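Last updated Jun 26, 2023

Thumb fault on the Flistari hand, continued from the last entry

Started with the log from the failed run. The thumb dropped out partway through the cloth task, with the four fingers still holding position and the arm still moving down. Valentin hit the stop. No damage to the bench. The thumb had gone slack on the driver side while the controller still believed it was closing, so the fault is in what the hand reports as much as in the thumb.

The drop came at cycle 157 of the session. The one in March was much earlier in a run, but I didn't write down the cycle then, and Kamran couldn't find it in his notes either.

What we checked, in order:

Power at the base connector. Steady, no dip when all the fingers close together.

Thumb driver temperature. It reached 41 C at the end of a short run. The limit is well above that, so the thermal cutout is ruled out unless the sensor is lying.

Thumb motor lead. Yatziri flexed it by hand with the power off and the meter on it. Fine when straight. When the thumb swings all the way across the palm, the reading jumps and comes back. She got it to repeat on nearly every try once she knew where to hold it.

So it is the lead, or the crimp at the end of it. The sleeve pulls on the lead at full swing, and I think the last person to refit the sleeve (me) left too little slack under it. Rerouted with a bit more and taped it down for now. A new lead is on order from Sakard, no delivery date yet.

The second problem bothers me more. When the lead opens, the hand sends its last good thumb position over and over, and the controller takes that as a live value. Estrella went through the message format and there is a counter in it that we never read. If the counter stops, the value is stale. She has added a check that stops the arm after 2 stale messages in a row. Tried it by unplugging the thumb with the arm parked, and it tripped each time. Not yet tried with the arm in motion - that waits until Evaristo has looked over the change.

Back over the bench in the afternoon at reduced speed, cloth and panels laid out, open-hand approach only, no closing.

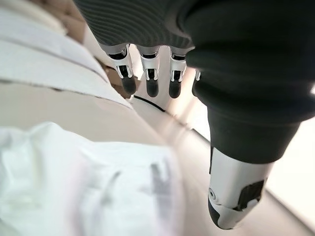
Speed was capped at 20 percent for all of this and one of us stayed on the stop. No faults logged, but an open-hand approach hardly moves the thumb, so it says little about the lead. The run that matters is 100 full closes with the arm parked, thumb swinging all the way over each time. If the tape holds through that we can go back to cloth at low speed. If not, the hand stays off until the new lead is in.

Until then: no unattended runs with this hand, and nobody reaches under it with the drives on. Valentin had his fingers near the cloth just before the drop and we were lucky with the timing.

To do:
- Kamran to look for the same counter on the Alvarado hand. I suspect we ignore it there too.
- Write the slack length into the sleeve refit notes. I'll measure it when the sleeve comes off again.
- Send the log to Tatmont and ask if repeating the last position is intended.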